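Peg and Plate Assembly Board: Design, Build and Sorting Trial
Project report, Manufacturing Methods lab section
Team: Naa Asante, Golnar Hosseinzadeh, Dalia Paju, Valdis Kuusk
Lab supervisor: Siwan Lloyd
Submitted 19th February

1. Purpose

The assignment asked each team to design a small assembly board for practicing fits between printed parts. A board of this type holds a set of fixed plates, and a set of matching parts is placed on or into them. Our board is called Torkon in the team files, and the name is used in this report.

The requirements were as follows. The board had to be printable on the lab machines. Fixed features and parts for handling had to be easy to tell apart at a glance. All plates had to come off without damage to the base, so that a worn plate could be replaced. The parts had to be small enough that the full set could be laid out on one table.

2. Layout

The base is a long white board. The short side is at the operator's end. The plates are arranged along the length, with the disc near the far end and the larger plates and trays closer to the operator.

We considered a grid layout first. Valdis Kuusk drew it, and it used the area well, but every station looked alike on paper and testers confused one row with the next. The second layout groups features by the type of fit and leaves bare board between the groups. It wastes some space. We kept it.

The fixed features are white. The blue parts are the disc, the pegs and the short cylinder. Golnar Hosseinzadeh proposed the two-color rule after the first print, which was made from one spool and was hard to read under the lab lights.

3. Parts

Disc. The disc is flat, with a small dark center hole and a small tab on the edge. The tab was added in the second revision as a grip. Without it the disc could be slid across the board easily but was hard to lift.

Pegs. There are 4 small pegs in the set. They all come from the same model file and are interchangeable. Any peg that does not drop freely into the gauge block is sanded or reprinted.

Cylinder. The cylinder is short and slightly thicker than a peg. The difference is small on purpose, so that the operator has to compare the two before choosing. Because it has no flat side, it rolls if the table is bumped.

Square plate. A raised panel on the right side. It gives a second working height above the board.

Slotted plate. A small rectangular plate with three narrow slots in a row, evenly spaced. The slots were the hardest feature to print. The walls between them sagged in the first two attempts, and the plate was finally printed at reduced speed.

Large plate. A rectangular plate with screw holes near the corners and one oval hole near the lower center. The oval is there to allow for alignment error along one axis only.

Tray. An open rectangular tray with raised walls. It is used to hold small parts between runs.

4. Materials and printing

Both colors were PLA from the lab supply, sold under the name Plustinine. The blue spool had been open for some time and gave more stringing than the white. Stringing was removed with a blade before measuring.

Total print time for the final set was 57 hours, including failed parts. The slotted plate and the tray accounted for most of the failures. The tray warped at the corners until a brim was added. Dalia Paju recorded the settings for each part in the team log, which is stored with the model files.

5. Fit testing

Each moving part was tested in its matching feature by hand. A fit was graded as free, snug or tight. Free means the part drops in under its own weight. Snug means light finger pressure is needed. Tight means the part has to be forced, and a tight part was rejected.

The peg holes were printed at several sizes on a test coupon before the board was made. The smallest hole gave a tight fit with every peg. The largest let the peg lean enough to be seen. The size between them was used. We did not test wear over repeated use.

6. Sorting trial

The board was tried with 12 students from the other lab sections. Each started with the parts mixed in the tray and was asked to place them using the printed instruction sheet. No time limit was set.

The most common error was picking up the cylinder in place of a peg. This was expected. The second was setting the disc down with the tab turned toward the operator, which the instruction sheet did not rule out. The sheet has been revised and now shows the tab on the far side.

Several students asked whether the square plate was a part to be moved. It is fixed, but the sheet did not state this. A line has been added.

7. Problems and changes

The base flexed when pressed at the middle. A rib was added underneath, and the flex is no longer noticeable in normal use.

Matte table surfaces worked better than the glossy bench in the print room, where glare made the white plates hard to separate from the white base. A dark table with a dark cloth behind it gave the clearest view of the layout.

The team disagreed about whether the fixed plates should be a third color. Naa Asante was in favor, on the basis of the glare problem. The lab had no suitable spool, and the question was left open.

8. Remaining work

Reprint the slotted plate with slightly thicker walls. Add a shallow rest for the cylinder. Measure the peg holes again after a full term of use and compare them with the coupon.
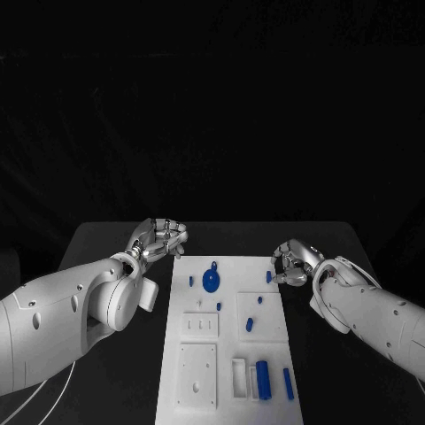
Figure 1. Torkon board on the dark table, with the blue disc near the far end and the slotted plate on the left.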